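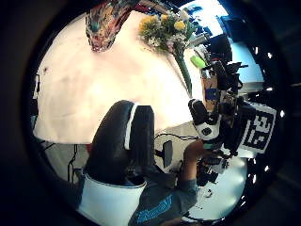 Ticket 2057-H: tracking lost near the table, small white dots at rim of wide camera

Status: Closed, with one open item
Product: Haverford hand-held gripper kit, wide lens version
Seller: Usetti
Customer: Sunbridge (trial unit)
Opened: April 1, 2021

Customer report

We have the Haverford kit on a 30-day trial and are deciding whether to buy it. Setup went fine. The gripper opens and closes as expected, the trigger reading looks right, and the recorder picks up the camera every time.

The problem is position tracking. On longer recordings the path jumps while the gripper is close to the white table, then comes back when we lift it away. The worst recording so far has 934 frames marked "pose lost". The manual says to expect short gaps, but this is more than a short gap.

We are also getting small white dots along the inside edge of the round image, right against the black border. They are on the right side in some views and on the left in others. We don't know if the two things are connected.

Things on and around the table: patterned cloth, flowers, a printed square marker nearby. We use real clutter on purpose. A kit that only tracks in a bare room is not much use to us.

What we tried before writing

Restarted the recorder and the gripper. No change.

Wiped the lens with the cloth that came in the case. No change to the dots, no change to the tracking.

Swapped the cable for the spare. No change.

Printed a new marker at the size given in the manual. The marker is now found faster at the start of a recording. The jumps near the table are still there.

Ran the self-check in the recorder. All green except "exposure: auto", which is shown in gray. We can't tell from the manual if gray is a warning.

Questions

Is the gray line a fault?
Are the dots a lens defect, and if so can the unit be exchanged during the trial?
Is there a setting for pale tabletops?

First reply from Usetti Support

Thank you for the detail. Gray on the exposure line is not a fault. It means the camera is choosing its own exposure and has not been locked. We agree that the manual should say so.

The dots are most likely reflections of room lights at the edge of the wide lens. To check, hold the gripper still, start a preview, and switch the lights off one at a time. If a dot goes out with a light, it is a reflection. If a dot stays in the same spot with every light off and the gripper turned to face another way, send us the serial number and we will exchange the unit.

For the tracking, please do the following in this order and tell us where it changes:

1. Update the recorder to the current build. Trial units were shipped with an older one.
2. Open Camera, then Exposure, and lock it with the gripper held over the brightest part of the table.
3. Open Tracking and set "edge mask" to on. It makes the tracker ignore the outer band of the image.
4. Redo the map of the room. Walk slowly, keep the marker in view at the start, and include the walls and the table from more than one height.

Please don't reuse the old map after step 3. The two settings don't match and you will get a bad result that looks like the same fault.

Customer update

Steps done in order, same room, same table.

The update took two tries. The first one stopped with "device busy" and the gripper had to be unplugged. After that it went through.

Update alone: no difference in tracking.

Exposure locked: a clear improvement. The jumps are shorter. With exposure on auto, the image was getting darker as the white table filled the view, and everything past the table edge went dark along with it.

Edge mask on, old map: much worse. We did this before reading the note under the list, so that one is on us.

Edge mask on, new map: good. We ran the same path over the table again and the recorder marked no lost frames.

Light test: every dot went out when the matching ceiling light was off. We accept that they are reflections. They still show up in the recorded video, and we would like to know if that matters for training.

Remaining trouble is with close work. When one large, smooth, dark object covers a big part of the view and most of the rest is a pale surface, the path drifts a little. It doesn't jump and nothing is marked as lost. It just ends up slightly off. We see it most when the gripper stays close in and hardly moves. 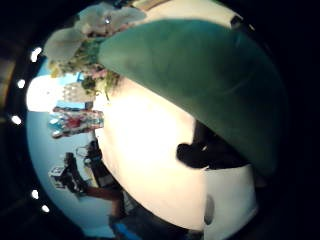

Usetti Support: The drift in close work is a known limit of this version. The tracker needs corners and texture that stay put, and a plain surface at short range gives it very little. The motion sensor in the handle carries it for a short time, and then the error builds up. Two things help. Start and end each recording with the marker in view, so the recorder can correct the path afterward. And turn on "close range" under Tracking, which gives the background more weight than whatever is right in front of the lens. It uses more battery.

On the dots, they can stay in the video. The mask applies only to tracking and leaves the recorded picture alone. If you want them out of the training data, the export tool has a crop setting.

Customer update

Close range is on. Drift is smaller, still there on long holds. Starting and ending on the marker helped more than the setting did. Battery now needs a swap before the end of a session, so we would need a second pack if we buy.

The crop setting works but goes back to its default each time the export tool is closed. Please pass that on.

Also, the rubber pad on one finger has started to lift at the corner. It doesn't affect gripping yet.

Usetti Support: Crop setting logged as a bug, fix planned for the May build. A set of finger pads is on its way from Cetbridge, who handle our spare parts. The battery pack is sold separately and can be added to the order at any time.

Resolution

Tracking loss fixed by locked exposure, edge mask and a new map. Dots confirmed as reflections, no exchange needed. Drift at close range reduced, listed as a known limit. Manual to be changed to explain the gray exposure line.

Open item: crop setting not saved in export tool.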